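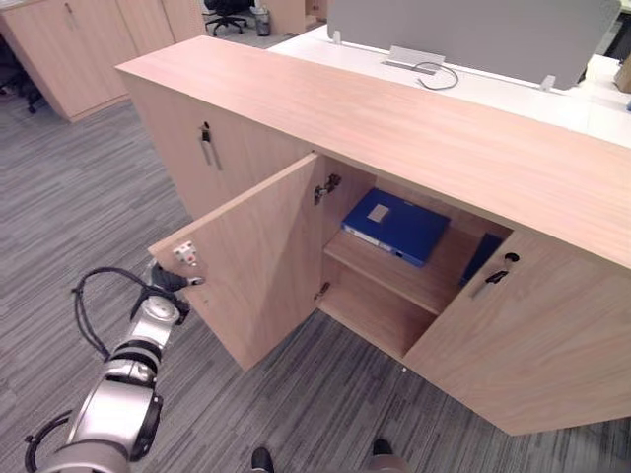 Kalliopi Perić reckons the range loss on the Flotia is all tires, and she wrote as much in the margin of my last entry — twice, and underlined. I love her for it, but I'm not ready to give up on the heat pump yet.

Search this notebook Go

December, evening

So, the Flotia again. I took her out the Umcombe road and back this afternoon with the cabin set the way I like it (warm, I admit it) and the trip meter zeroed at the gate. The odometer read 1637 when I left. The car is still on the winter tires, the Bulix ones, which hum like an old refrigerator on the coarse stretch past the reservoir but grip beautifully, and I wouldn't go back to the summer set for anything this time of year.

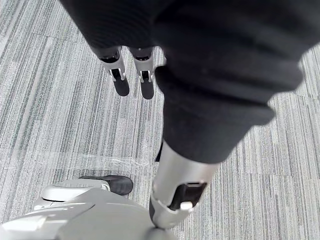 The battery dropped faster on the way out than on the way home, and I'd like to blame the hill, except that Fatos Papadopoulos drove the same loop in the Tiêu last week and saw hardly any difference between the two legs. His car does have the smaller wheels, and he drives like a man carrying soup. I got 5 warnings from the lane keeping, all on the same bend, so the camera behind the windshield may want another calibration. I'll ask him to sit with me for that one, he has more patience with the menus than I do.

Still to do, when there's time and daylight:

1. Set all four tires to the door sticker pressure, cold, first thing in the morning, and drive the loop again with the heater off. Bring a coat!

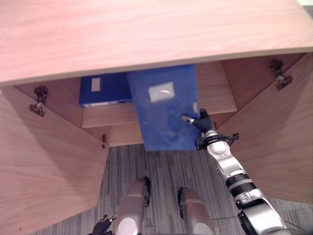
2. Same loop, heater on, seat warmers off. Kalliopi wants to ride along and watch the screen.

3. Swap wheels with the summer set at 2916 on the odometer and log both.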